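Erside Folding Board, Large: Three Months of Use
Reviewed by Isla Sheehan

I bought the large Erside board in October to get through the clean clothes that pile up in our bedroom. It is a flat, hinged plastic panel in four sections. You lay a shirt face down, flip the left side, flip the right side, then flip the bottom up. The board weighs 454 grams and slides under the bed when I'm done.

It does well with T-shirts, polos and light cotton tops. They all come out the same width, and that width fits my dresser drawers with a little room left over. My first shirt took a while because I kept setting the collar too high. The neckline should sit just above the top edge of the center panel. After a few loads I stopped thinking about it.

Thicker clothes are harder. A sweater wants to spring back when the side panel comes down, and ribbed knits are the worst of the lot. I fold the sleeves in by hand first and use the board only for the last flip. Dark clothes also show every bit of lint once they are folded flat, so I keep a roller nearby.
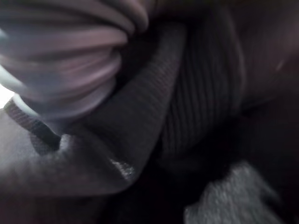 Can you use it for pants?
It works for leggings and thin pajama pants folded in half lengthwise. Jeans are too stiff at the waistband and will lift the panels, so fold those by hand.

The instructions say to use the board on a table. I tried that and went back to the bed, where I have more room to spread things out. A soft surface does make a difference. On a thick duvet the center panel sinks and the side panels don't swing as cleanly. Pulling the cover tight helps, and so does putting a large tray under the board. Kenta Kobori, who lent me his older Lesel board to compare, uses his on the floor and has no trouble with it.

The Lesel is smaller and has stiffer hinges. It handled kids' shirts better than the Erside did, but my longer tops hung off the bottom and needed an extra tuck. 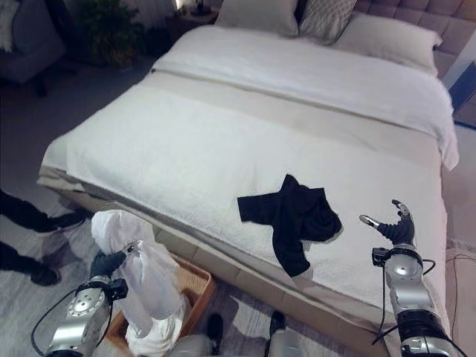 Black garment, likely a top, on the bed, still to be folded.

After three months the hinges on the Erside are fine. One corner has a white stress mark from being stepped on. The surface has picked up light scratches from zippers, none of them deep enough to snag fabric.

I paid $28, and I would pay it again for a household that wears mostly T-shirts. If your closet is mainly sweaters, save the money. The box also includes a small travel board, which I have used once.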